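Why do metal bins get scratched?

Have you ever looked inside an old metal bin in a workshop? From far away it is gray and a little boring. From near, it is full of lines, spots and shiny places. Each of them was made by something.

Most metal bins are painted. The paint is like a thin coat for the metal. It keeps away water and air, which together make rust. But the coat is thin, and bars and blocks are heavy and have hard corners. When a bar slides over the wall, its corner pulls a small line in the paint. Two bars make two lines. After 800 bars there are so many lines that they cross each other, and the metal becomes cloudy, like a window that somebody rubbed with sand.

Some places wear out faster than others. Look for the places where the wall bends. A fold sticks out a little, so it is touched more often than the flat parts. First the paint becomes thin there, then it comes off in flakes, and the bright metal shows.

Sloping walls have a good side too. Things that fall on a slope slide down to the floor of the bin, and there they are easier to reach.

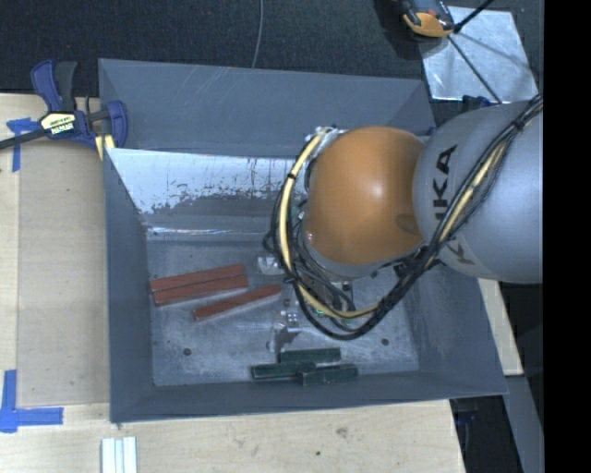 Zofia Nowakowski wrote to us that her class tried it at home with a cookie tin and 2 spoons. They shook the tin for six minutes, and most of the new scratches were in the corners, where the bottom meets the side. She asks if a round tin would scratch in the same way. We do not know yet! Try it with an old tin, and ask an adult first if you may scratch it.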